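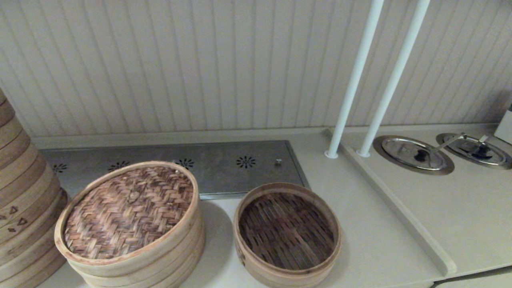

The steamer counter, as seen by the head camera at the start of a trial.

I've spent most of December on one narrow question, and I have a result I half believe, so I'm writing it down before I forget how I got it.

The question was how much a policy learns from demonstrations where nothing is picked up. Our steamer task is simple to say: take the lid off the bamboo steamer, put it down, move on to the next basket. We train on recordings of people doing it by remote control, and every recording has a stretch at the start where the operator is looking about and hasn't committed to a reach. The usual advice is to trim that part. Gonzalo Campos trimmed it in the first version of our Skelolura set and I never questioned it.

Then Hideaki Koyama asked me what the trimming did to the camera views. I had no answer, so I put the untrimmed starts back in and trained both ways. Same network, same settings, same 1464 recordings, 20 test trials for each layout of the counter, 7 layouts in all.

With the trimmed data the arm went for the lid quickly, but when the lidded steamer was moved towards the open one it often reached for a spot between them. With the untrimmed data it was slower to set off and picked the right basket more often. The gap was clear in five layouts and missing in the other 2. In one of those the trimmed version did slightly better.

My guess is that the early part of each recording shows the baskets from more head angles, so the network gets a better idea of which round thing is which. Lid and open basket are close in colour and the same general shape, and the weave on the lid is the main thing that tells them apart from a distance. I tested this in a crude way by blurring the input. Both versions got worse, the untrimmed one by more, which fits the guess but doesn't prove it.

Steel has been a separate nuisance. The vent panel and the lids on the wells throw back a lot of light, and the depth readings over them are full of holes. I mask anything below a confidence limit and fill from the neighbours. Koster, the filter we used before, smeared the edge of the steamer into the panel behind it, so I've stopped using it on this counter. It's still fine on the Salcedo bench, where everything is matt.

Things I haven't done: more than one training seed, a version that keeps only half of the early stretch, and any layout with the tall stack moved to the other side. The seed is the serious one – a gap this size could shrink a lot. Those runs are queued on Ilter and should take most of next week. I'll post the table for all the layouts once they finish, including the one where trimming won.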